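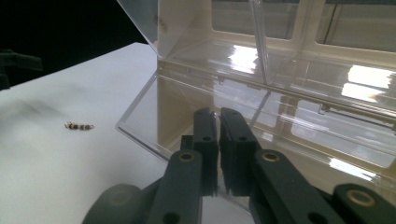

Landholm Gliding School – May progress report

The wings are on! After a winter of ribs, glue and patience, the trainees rigged the two-seater for the first time on Monday, and she sat on her wheel in the hangar looking like a proper glider.

Flight training
We logged 1,598 launches from the start of the season to the end of May, nearly all of them by winch. Your grant paid for the new cable and the second parachute, and both are in daily use. Seven trainees have gone solo. Iman Tawfik flew hers at 7 in the evening in dead calm air and was back in the launch line before we could shake her hand.

The build
Mohcine Bouazza's group finished covering the tailplane and has started on the rudder. The canopy frame from Halász came back with the wrong hinge spacing, so it has gone out again. Control runs are connected apart from the airbrakes. Weighing comes next, then the inspector's visit.

Radio and instruments
Ashraf Kamel has the panel wired on the bench and the radio working – more than 30 miles of range to the tug on the last check. The variometer still reads a little high in the climb.

Money
We have spent the full equipment share. The paint budget is untouched.

Still to do
Airbrake linkage, canopy, placards, seat harness for the rear cockpit.

Houda Benmoussa
Chief Instructor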